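Home | About | Notes | Archive | Contact

Teaching by Hand: Notes on the Fruit and Plate Task

Posted by Hemant Saxena on Thursday, March 1, 2018
13 comments | 6 shares

Readers of these notes have asked for a fuller account of how tasks are demonstrated to the two-armed stations at Curnix. The present entry sets out the practice as it stands. The views expressed are my own and do not bind my employer.

A demonstration is a single complete performance of a task, carried out by a person who moves the arms from a separate pair of handles. The joint positions are recorded throughout, together with the view from the fixed camera. The person at the handles is expected to look at the table and to ignore the handles altogether. New colleagues find this difficult at first, and I was no exception.

Until last July we taught by taking hold of the arms themselves and guiding them through the movement. The method was simple and the arms learned something from it. It had one serious fault, which was that the demonstrator's own hands and sleeves appeared in almost every recording. Teaching by remote control removed that fault and introduced another: the operator can no longer feel how firmly an object is being held. A carton or a block will forgive this. Soft fruit and thin plastic will not.

The current task concerns a plate and a bag, with produce to be moved between them. We set a target of 900 accepted demonstrations and closed the count at 1,248, as several operators wished to continue. Demonstrations in which an item was dropped and picked up again were kept under a separate heading. I remain of the opinion that they are the most useful part of the collection, although the matter has been debated at some length.

The bag is the harder half of the work. It never lies the same way twice, it clings, and the opening may fold over at any moment. Operators are therefore asked to approach it slowly and to settle the gripper over the plastic before closing it. They are also asked to leave the second arm folded back until it is required, as an idle arm held over the middle of the table is a frequent cause of collisions.

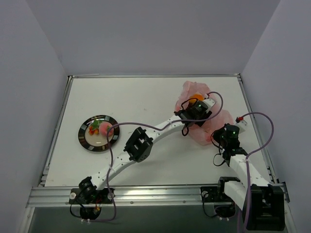

Sunita Mishra wrote in to say that she would have begun with the bag alone and left the fruit for later. In her experience, an operator who has two problems to attend to will solve the easy one well and hurry the other, and the arms will then copy the hurry along with everything else. She asked whether any record had been kept of the pace of each demonstration.

Such a record exists, and I am grateful for the question. The slower demonstrations were made largely in the mornings. Whether they produce better results has yet to be tested, and a further entry will follow when the comparison is complete.

Share | Print | Older post | Newer post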